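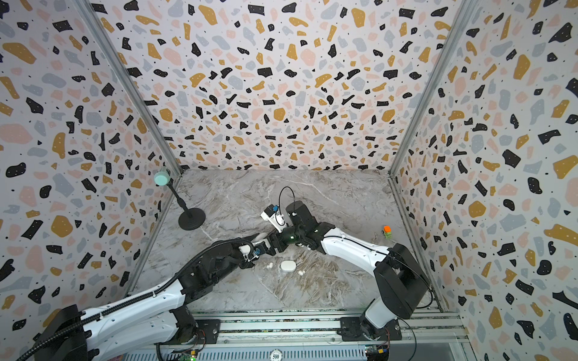 図4-1 テラゾー柄の壁面と大理石柄の床面

第4章 石模様の面材を選ぶ

4.1 この章で学ぶこと

室内の印象は、壁と床の面積が大きいため、家具よりも先に面材の柄で決まることが多い。この章では、石を模した柄のうち、テラゾー柄と大理石柄の二つを取り上げ、柄の大きさ、向き、継ぎ目の扱いを学ぶ。塗装と無地の壁紙については第3章で述べたので、必要に応じて読み返してほしい。

4.2 テラゾー柄

テラゾーは、砕いた石をセメントなどで固め、表面を研ぎ出した仕上げである。その見た目を写した柄がテラゾー柄で、地の色、チップ(石片にあたる模様)の色、チップの密度の三点で整理すると比べやすい。

図4-1の壁では、白地に黒、からし色、淡いピンク、明るい青灰色のチップが密に散る。三面とも同じ柄である。チップの角度がそろっていないため、柄に決まった上下の向きは感じられない。地には黒い細かな点も入り、黒いチップの多くには小さな白い点がある。このような細部は離れると見えにくくなるので、見本は手元で見るほかに、実際に眺める距離に立てても確かめる。

4.3 大理石柄

大理石柄の特徴は、筋の流れにある。図4-1の床は灰色と白を基調とし、細い白の筋と、茶色がかった灰色の濃い筋が入る。チップが点在する壁の柄とは性質が異なり、色数も壁より抑えられている。柄のある面どうしを組み合わせるときは、色数、模様の大きさ、明るさのうち、どれに差をつけるかを先に決めておく。

4.4 隅の納まり

壁と壁が出会う隅では、柄を連続させるか、別の部材で区切るかを選ぶ。図では左右の奥の隅にアルミの柱が立ち、柄はそこで区切られている。柱を見せる納まりでは、金属の色も配色の一部として扱う。

4.5 準備するもの

実習では、幅900mmの面材見本を壁用、床用に各1枚使う。照明を変えて観察するため、窓のある教室が望ましい。記録用紙には次の項目を書く。

地の色
模様の色と大きさ
筋または方向の有無
2,000mm離れて見たときの印象

用語
研ぎ出し 固まった表面を研磨し、中の石を見せる仕上げ。
見切り 異なる面や材料の境目。また、そこに入れる部材。

次節では、見本の記録をもとに壁と床の組み合わせを検討する。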